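Coursework > Interiors Year 2 > Trellari Project > Final Reports

Where does the toothbrush go? Our Trellari report

When the Trellari briefs came out I was hoping for the café or the reading room, like everyone else. We got washbasins. The wording was "propose an arrangement for everyday washing things in a shared room", with a budget of £500 and four weeks to do it, and I'll admit I moaned about it all the way home on the bus. By the second week I was boring my flatmates with soap facts, so you can see how that went.

What we had to do

The idea was to take ordinary basins and the ordinary clutter that lives on them (soap, toothbrushes, cups, little bottles) and work out how the layout changes the way people put things back. We weren't allowed to design a new basin, which ruled out most of my sketchbook. We could choose the basins, what they stood on, which way they faced and what went on the rim. Then we had to watch people use them and write down what happened to all the bits.

We did the work in the big studio in the Chávez building. It's a lovely room for this kind of thing because there's floor to spare and you can drag things about without asking permission, although it also means you're sharing it with desks, office chairs and everybody's cardboard boxes. There's already a sink counter in there, and we spent our first morning just looking at how that got used before we brought in anything of our own.

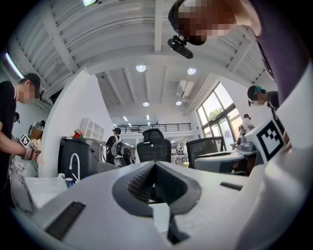 The Chávez studio. Sink counter and shelving are on the far side, windows to the right.

The counter taught us quite a lot! People put a thing down wherever their hand happens to be when they've finished with it. A cup gets rinsed and stays next to the tap. A bottle gets squeezed and stays next to the cup. Hardly anyone walks it back to a shelf, even when the shelf is only a few steps away, and I include myself in that. So our first rule was that if something had a home, the home had to be within reach of the tap.

Getting the basins

We bought ours from Lakitz, who do ex-display bathroom stuff, and the budget went further than I'd feared. One went on a slatted wooden stand, which I'd wanted from the start because it looked nice, and I defended it in our planning meeting with a very long speech about airflow. We set both of them at an angle to the room. That was a happy accident on moving day (we'd put them down crooked and gone for lunch), but when we came back people were getting to them from two sides and it felt much less like queueing, so we left them like that.

I wanted the two basins to disagree with each other a bit. If they'd both been set out the same way we'd have learned nothing. On one, the toothbrush stands up in a cup at the back near the tap and the soap sits straight on the flat rim. On the other, the toothbrush is just laid down on the rim beside a small bottle, the way it is in my own bathroom, if I'm being truthful.

Setting out and putting back

The sessions were simple. Somebody comes to a basin, picks up the things they'd use, and then tidies up as if the next person were waiting. We asked them not to be on best behaviour. Between turns one of us wrote notes, and then we put everything back to the starting layout, which got very fiddly. I'd forgotten how much a toothbrush rolls.

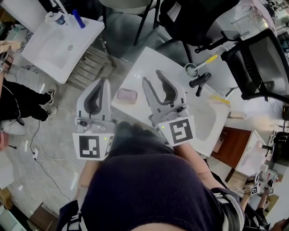 One of the first years told us we'd got the soap completely wrong, and that a bar left straight on the rim would be a slimy puddle by Wednesday in any house with more than one person in it. She said she'd rather have a bottle any day and that nobody in her family had touched a bar in years.

We argued about that for most of an afternoon. I think she's right about the puddle. A bar needs a dish with a bit of drainage, and we should have bought one, there was money left. But I do like a bar on the rim for one reason, and it came up again and again in our notes: people can find it without looking. They'd reach for it with their eyes on something else. The little bottle got picked up, put down and moved along the rim so often that we gave up marking where it was meant to live.

The cup did better than I expected. Most people dropped the toothbrush back in it without being told. The one lying on the other rim went back at every angle you can think of, and once ended up in the basin. If you take one thing from this report, buy a cup. A heavy one, because a light one tips when the brush leans.

Height was our other headache. The stand I'd fought for made that basin a touch low for our tallest testers, who said so loudly. Next time I'd mock it up in cardboard first, which our tutor had suggested in the first place (sorry).

Light

We hadn't planned a section on light at all, but by the end of week three it was all over our notes. White basins are a pain to look at in strong daylight. The rim glares, small pale things disappear on it, and people pat about for them. The studio gets plenty of sun through the trees on the window side and there are lights all over the ceiling too, so we tried turning the layout round to see if it helped.

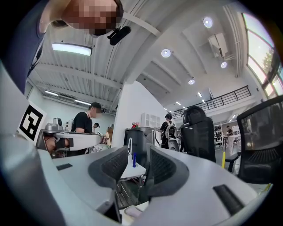
Ceiling lights and the tall windows, with the mezzanine railing at the back.

Turning it helped a bit. Colour helped more, and we'd happily go further with it: a bright handle gets spotted straight away, and a pale bar of soap would do better on something dark. I'd like to try a plain dark mat along the rim, though I suspect it'd be horrible to clean.

Still to do

We're showing the basins at the Jernwood open day in March, and before then I want the soap dish sorted, the stand raised and a proper hook for a towel, because we somehow wrote a whole project about washing and forgot that people have to dry their hands. The receipts and the session notes are in the blue folder on the shelving, under the boxes.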